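4.1 What people remember of an acceptance speech

We came to this part of the study expecting very little. Speeches at music awards are short, they are often drowned out by clapping, and most people who watch them are also looking at a phone. So it was a real pleasure to read the answers coming in after the Girnden Song Prize and find that people had held on to so much! Of the 1405 viewers who filled in the first form, 172 also agreed to write down, in their own words, anything they could recall from the winner's speech one week later. Those written answers are the heart of this section.

The thank-you list, which every winner gives and every host dreads, left almost no trace. Stories did far better. A winner who told the room how her first band used to rehearse in a bus garage was quoted nearly word for word, down to the name of the bus line, by people who could not name the song she had won for. Pinto saw the same thing in her earlier work on the Rumby regional awards, and we are happy to be able to support her reading with a much larger group of viewers.

Figure 2. Mandarin on a white-rimmed plate with a pale pink center, set on a cream-colored tray. Strips of blue tape mark out the table. 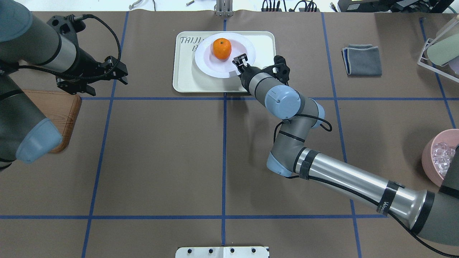
4.2 Coding the answers

Each answer was read by two coders working apart. They marked every separate item of recall as a name, a story, a joke, a line of thanks or a remark about the music itself. A line such as "she said her drummer kept time on a lunch box" counts once, as a story, even though a person is mentioned in it. Where the coders disagreed, Pavithra Pinto read the answer without seeing either mark and made the final call. We used the Sundaram scale for how closely an answer matched the broadcast transcript, where 100 stands for a word-for-word match, and we left its cut-off points as they were.

Remarks about the music gave us the most trouble and also the most fun. Some viewers wrote whole paragraphs on a key change in the live performance that came right before the speech, and it was clear that for them the song and the speech were one event. We had not planned for this. After some back and forth we kept these answers in and gave them a mark of their own, "carried over," so that anyone who wants to run the numbers without them can do so easily.

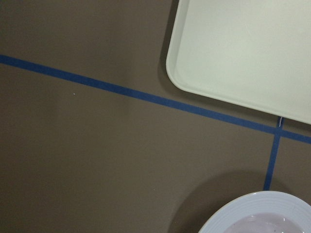 The carried-over answers turned out to be a small treasure. People who linked the speech to the song remembered more of both, and they were also more likely to have played the song again during the week, going by the listening logs they shared with us through Eravow. We can't say which came first. A viewer who already loved the song may simply have paid closer attention once the singer began to talk, and our forms did not ask about this. The September round does ask, with a short question on how well the viewer knew the winner's music before the show, placed ahead of the recall task so that the two don't mix.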